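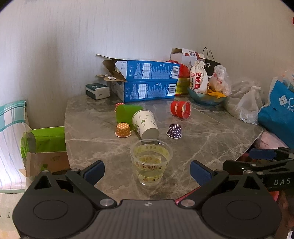

Jul 20, 2025

Sourdough rye, batch 14. Big day for the starter! I switched the feed to the Heiskanen dark rye after finishing the last of the Flanura bag, and the smell is completely different, more apple peel than vinegar. Pirmin Gasser says his went the same way on the second feed (he's been baking with Heiskanen since spring and keeps telling me to stop sifting it).

Levain: 123 g starter, same weight of flour, water a bit over. Left it overnight by the window. Domed nicely in the morning, with a few cracks across the top. Went straight to the mix.

Dough was stickier than batch 13 and I loved it. Wet hands, no extra flour, into the tin with the spatula. Smoothed the top, dusted, lid on. Proof took more than 2 hours, and I should have checked sooner, the pinholes were already pretty wide when I looked. Next time set the timer!!
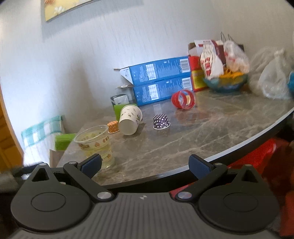 The marbled tabletop, veins and reflections.

Baked hot for the first 15 minutes, then turned down and left until the crust sounded right. Slight dip in the middle, which I'm blaming on the long proof. Wrapped in a towel, not cutting until tomorrow (this is the hard part).

Pirmin wants to try the same dough with caraway and a spoon of Dullura malt syrup. I'm all for it, but let's change one thing at a time. Malt first, because the crumb on 13 was a shade pale and I'd love to see it go properly brown.

To do:
Label the jars, the Edo one and the new one look identical
Ask Pirmin how coarse his last bag was
Buy a second tin, same size
Dry some starter as backup before July is out

Cold oven test for batch 15? Have wanted to try it for ages.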